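Publish the Attempts You Threw Away

Last updated: Dec 18, 2024

Most papers on teaching robots to do household jobs follow the same plan. A person guides the robot through a task many times, the recordings are used to train a model, and the model is then tested. The paper gives the number of recordings used and the share of tests that worked. I think one more number should be required, and that is how many recordings were made in total.

I work on one of these projects, at a small lab in Grarnasham. The task set is called Pavard, and it covers simple work in a room with ordinary furniture: walking up to a desk, reaching to its edge, opening and closing things, picking objects up off the floor. Between the start of the project and the end of September we recorded 3484 attempts. We trained on 1653 of them. In the draft of our report, only the second number appeared.

There was no plan to hide anything. In our field the data set is what you train on, and what gets dropped along the way is treated like sawdust. A recording goes out when the robot drops the object, when a cable gets pulled tight, when the operator hesitates too long. Every person who has sorted recordings knows the feeling of watching a clumsy one and deleting it without much thought.

The trouble is that the deleting is part of the method. Two labs can buy the same robot, copy the same training code and collect the same number of good recordings, and still end up with very different results if one lab is strict and the other is relaxed. A reader who sees only the final count has no way to tell which kind of lab wrote the paper. The reader also can't tell what the work cost. If it takes more than two attempts to get one usable recording, a group planning to repeat the study needs to know that before it sets a budget.

When we went back through our own log, the reasons for dropping a recording were mostly there. For 417 attempts there was no reason written down at all. I looked at as many of those as we still had on disk. Some were plainly bad. Others looked fine to me, and I can't say why they were removed. I may have removed them myself.
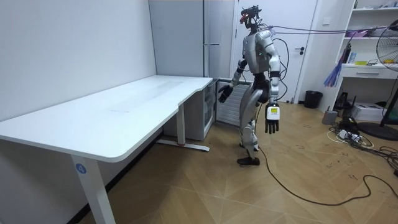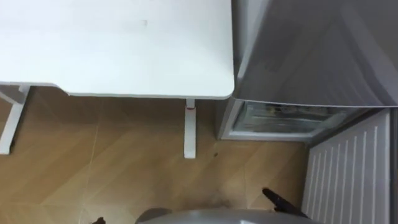 A reader who trains arms at Zurkel wrote to me after an earlier version of this essay went up and said that I was asking for the wrong thing. A raw count of attempts, the letter argued, mostly measures how practiced the operators are. A lab with new students will throw away far more than a lab with experienced staff, and the comparison will embarrass the students and tell people little about the robot. The writer would prefer to see labs release a few of the rejected recordings and let others judge.

I agree with part of that. The count does depend on the operators. But so does everything else in this kind of research, including the quality of the recordings that are kept, and we don't leave those out. If a method only works well when skilled people supply the data, that is a fact about the method, and someone deciding whether to use it would want to know. As for releasing rejected recordings, I'm in favor, though storage and privacy rules will stop many labs from doing it. A number in a table costs nothing.

The same rule should cover testing. We ran 100 tests of the trained model and reported all of them. Before those, there were test runs that we called warm-ups, and we didn't write down how they went. Had they gone very well, I suspect we would have been tempted to call them tests. We have since agreed to fix the number of runs in advance and to start counting from the first one.

The Noonan workshop, where we plan to send the report, doesn't ask for any of this on its submission form. I have suggested two added lines, one for attempts made and one for attempts used, with space for a short note on the rules for dropping a recording. Until the form changes, we'll put both numbers in the first table of our report, with the 417 in a row of their own marked "no reason recorded."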